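### 4.2 Vendor claims and the simulated kitchen

Zillix sells its pick-and-place kit on a headline success rate of 70 percent. We could not match it. Over 30 simulated trials with the March release, the kit completed 7, and the Björklund planner, sold as a paid add-on, did not change that count. The brochure does not say which objects or layouts were used. Figure 3 gives a view from our simulated kitchen, with a soda can in the gripper. 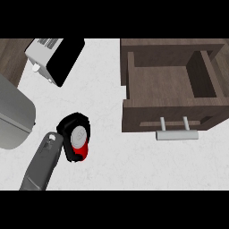
**Figure 3.** Top-down simulated view: can held, drawer open.

We therefore treat the advertised rate as unverified, and the Deddale support plan gave us no reason to revise that.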